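**Building blocks** are small solid pieces, usually wooden, that children stack or lay side by side to form simple structures. Sets are sold painted or plain and are often kept together with soft toys and figurines.

## Shapes

Most sets are based on a few geometric solids:

- rectangular blocks, used for walls, columns and stems
- cylinders, used upright as posts or on their side as rollers
- triangular prisms, used for roofs, leaves and points

Sizes within a set are normally related, so that two short blocks match the length of one long block. A large set may hold 100 pieces or more.

## Flat arrangements

Blocks can also be laid out on a tabletop as pictures. Carrots and flowers are common subjects — both can be made from a column of rectangles with smaller pieces at one end. Radwa Morsy, in a handbook written for the Plira play library, classes these layouts as "figure work" and separates them from towers and bridges. The method needs little height or balance and suits a hard, level surface.

## Finish and wear

Painted blocks lose color first at edges and corners. Small dark specks may show on light colors such as yellow. Worn pieces remain usable if the surface is smooth and the paint is not flaking. 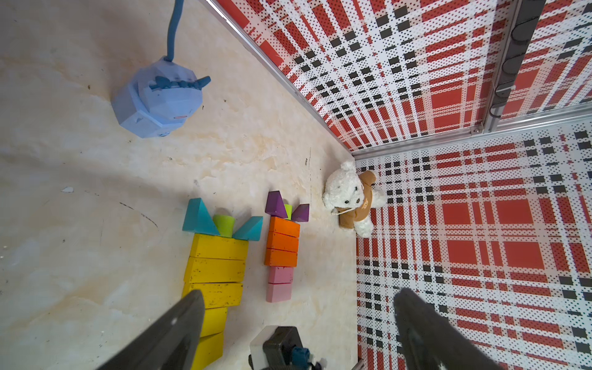

*Wooden blocks on a marble-textured tabletop, with a white teddy bear and a blue faceted toy.*

## See also

- Stacking toys
- Pattern blocks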